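Renting an arm by the month

Bheki Sithole would like it known that he does not sell robots. "I sell the part where you stop phoning me," he said, over a coffee he had let go cold.

His service, Girnard, rents out a single arm with a two-fingered gripper, plus the hours it takes to teach it one household job. The minimum term is two months. Customers get eight hours of coaching and a manual that Sithole calls "40 pages of me being polite." The starter task is a plate and a wire stand, and he won't move anyone on to cups until they've lived with it for a while.

"People ask for laundry," he said. "Everybody wants laundry. I say, lovely, let's talk in December."
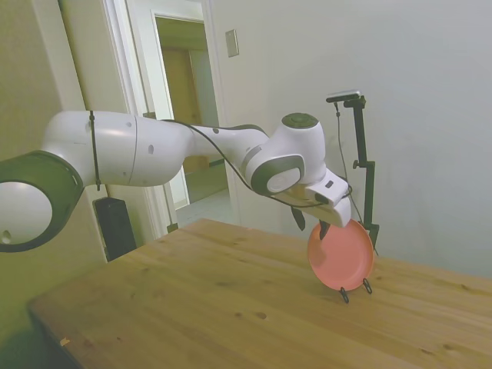
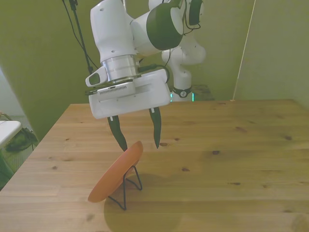
He picked plates after a bad spring with his previous employer, Jisero, where the demo involved wine glasses – "a budget item, by the end." A plate has a rim, he said, and a rim forgives you. It also shows a customer quickly how much a small change in angle matters, and that saves him a chapter of the manual.

The log from his longest rental, at a guesthouse in Loltgate, runs to 693 attempts. Sithole wouldn't give me the success rate. He did say that the owner, a Mrs. Babić, had renewed, and that she still does the breakfast dishes herself.

Was that a good review?

"She renewed," he said again, and looked into the coffee. "She says it's calmer than her nephew. I've asked if I can put that on the website."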